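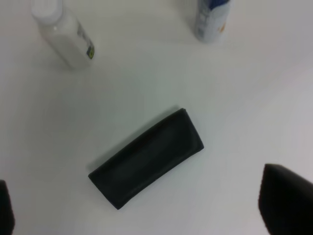 Folding a Cloth With a Single Arm: What the Wrist Camera Can Teach a Policy

Rui Loureiro and Leonilde Quintela
Supervisor: Valter Cordeiro

We wanted a robot arm to pick up a folded black cloth from a white table, and we wanted it to learn that only from people showing it how. No hand-written grasp rules, no depth sensor, just the small camera at the wrist. Neither of us had trained a policy before July, so getting to a working baseline was already a thrill!

Collecting demonstrations

We recorded 200 demonstrations by teleoperation. Leonilde drove most of the early ones and Rui took over once the cloth started going down at steeper angles. Each run begins with the gripper open over the table. A couple of containers stay on the table toward the back, so the policy has to learn to leave them alone.

Our logging tool, Kaneck, saves the wrist video together with joint positions and the gripper command. We threw out 19 runs where the video and the joint data had drifted apart, and trained on the rest. Florêncio Sequeira wrote the script that finds the drift, and it saved us days of scrubbing through clips by hand.

The "nothing there" problem

Our first policy had a funny habit. If there was no cloth between the fingers and the containers, it went down and closed on bare table anyway. That made sense once we thought about it: every demonstration we had given it contained a cloth, so closing the gripper was always the right answer at some point. We added 46 short recordings with no cloth, where the correct action is to hold still. The view then is mostly white tabletop, with the bottle and the can near the top and the dark fingers low in the corners.
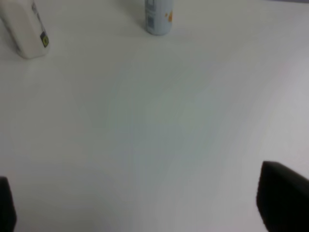

Results

Adding those recordings changed the behavior more than anything else we tried. The old policy closed on nothing in most of our no-cloth tests. The new one stayed put in nearly all of them, and its grasping with the cloth present did not get worse. We really expected to pay for one with the other, so this was a great afternoon.

Most of the remaining misses happen when the cloth lies close to one finger. The finger hides part of the fabric from the camera, and the arm tends to hesitate and then reach too far.

What we would try next

Bujar Berisha suggested cropping out the lower corners of the video before training. We would also like to use a lighter cloth, as black on white is about as easy as contrast gets.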